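PRESS RELEASE
Clinska, Villanueva
August 2024
For immediate release

Clinska puts its two-arm cell on a proper care routine, and we're giving the routine away

Hello from the workshop! I'm Maribel Ticona and I look after the two-arm cell at Clinska, the small automation firm on the canal side of Villanueva. I've been asked to write our press release this time because it's my job we're announcing, more or less. We have written down everything we do to set up, check and look after one robot cell, from the tape on the table to the cables in the rack, and from today anyone can have a copy for nothing.

We call it the Drernamance routine (blame Yhon Nina, who typed the name into a file one evening and wouldn't change it). It runs to 13 pages, it has been used on our own cell all year, and it is meant for people like us: small teams with one cell, no service department and a lot of other things to get on with.

Most of what goes wrong with a cell like ours is dull. A mount gets knocked, a screw creeps, or the table is shoved sideways by somebody with a trolley and then every position you taught is out by a whisker. The arms carry on quite happily and you only find out when a finger comes down on top of a block it should have gone round. I have lost whole afternoons to that! So the first half of the routine is all about catching the small shifts early, with things you can buy at a hardware shop: tape, a steel rule, a soft pencil and some painted blocks.

Blocks are lovely for this. They're cheap, they're light, and the colours are strong enough that you can tell in a second which one the arm is going for. Bring the arm in slowly, look through the wrist camera and compare what you've got with your saved view. If the yellow cube sits where it did last time, carry on. If it has wandered across the picture, stop and find out why before you touch a single taught point.

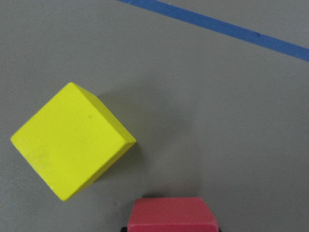 What's in the routine

The start-of-shift check comes first and it has nine steps. Walk round the table. Press and release both emergency stops, one arm at a time. Home each arm at low speed. Open and close each gripper with nothing in it and listen. Wipe the wrist camera windows with a dry cloth. Look along the tape lines for lifting. Put the blocks on their marks. Run the slow approach. Sign the sheet.

I know the last one makes people groan, but Milagros Restrepo found a worn gripper finger in our first month purely from reading back through the sheets. Three of us had each written "bit late closing" and thought no more of it.

Then there's the tape. You would not believe how much we argued over the tape. We use blue because it shows up well in the wrist view and comes away without leaving much behind, and we lay it against a steel rule that is squared off the arm base, never off the table edge (our table edge isn't straight, and I doubt yours is either). Press it down from the middle outwards. Cut the ends with a blade, don't tear them. When a strip starts to go, replace the full length, as a patch in the middle gives you two new ends to catch a sleeve on.

Corners matter more than the long runs. A corner gives you two directions at once, so if you park the wrist camera over one and save the view, you have a very quick way of seeing whether the arm or the table has turned as well as slid. We save one view for each arm.
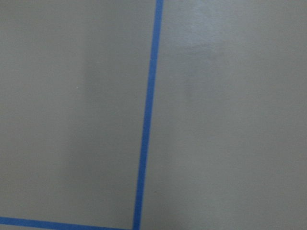 Fidelina Benavides, who does our mechanical work, wrote the section on what to do when the saved view and the live view don't agree. Her order is always the same: camera mount, gripper mount, table feet, arm base, and only then the program. She is very firm about the program coming last! "Everyone wants to fix it on the screen because the screen is where they're sitting," she told me. "Get up and put a key on the bolts first." In the eight callouts we logged while we were testing the routine, the program was to blame for one.

Her pages also cover the grippers. Clean the fingers and the slides, check the pads for glazing, check that both fingers meet squarely on a block and don't twist it, then check the screws against the torque figures in your own manual. We've left our figures out on purpose. Your arm isn't our arm, so please use the maker's numbers.

Two arms over one table

Sharing a table between two arms is the bit we get asked about most, and it has its own chapter. The main rule is that only one arm gets taught at a time. The other is parked and stopped, and whoever is teaching has the say over both. We agreed very early that the arms would each have their own parking spot, written on the wall chart, and that no one edits a parking spot without telling the rest of us.

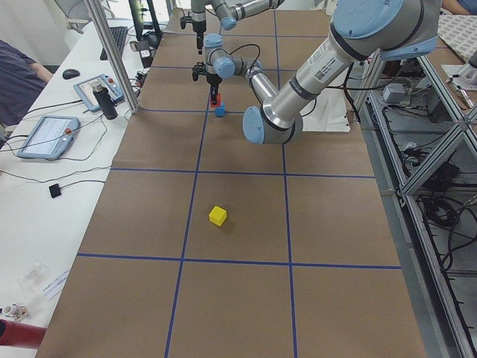 Keeping the desk side tidy took us longer to sort out than the arms did. We kept picking up the wrong pendant, which is a small thing until you press something and the arm you weren't looking at moves. The two are the same light blue with the same sort of red button, so telling them apart in a hurry is harder than you'd think. The routine now asks you to say the arm's name out loud before you enable it, and to have someone else in the room say it back. It felt daft for a week. Cables get a page too: follow each one by hand from end to end once a month, look for rubbing wherever one loops past a wrist or forearm, and leave enough slack for the full turn of the joint.

What it has done for us

Setting up after a table move used to eat most of a morning. With the saved views and the tape corners, Yhon and I now do it in 13 minutes when things go well, and we've done it often enough to trust that. We also order spare pads before we need them, which sounds like nothing, but waiting on pads was our most common reason for standing still.

Yaneth Pacheco, our managing director, has asked me to put in a quote from her, so here it is: "I wanted a routine that a new starter could follow on day one without ringing Maribel at home. We've got one, and I'd sooner other small shops had it as well than keep it in a drawer."

(I would also like not to be rung at home.)

How to get it

The routine comes as a printed booklet or a file you can edit, with blank check sheets at the back. Zaseo, our parts supplier in Villanueva, will keep printed copies on the counter, and you can collect one without buying anything. If you want the file, write to the Clinska workshop and ask for Drernamance by name. Tell us what sort of cell you have if you don't mind, as we're collecting changes for a second version in October and I'd love to hear from people with a single arm, or with grippers quite unlike ours.

We're also opening the workshop for a hands-on session to go with the second version. There are eight places, you'll lay your own tape and you'll do the full start-of-shift check on our cell with Fidelina watching your bolts. Bring flat shoes and tie back long hair, please.

Press contact: Maribel Ticona, Clinska workshop, Villanueva. Milagros Restrepo takes messages when I'm at the cell, which is most mornings.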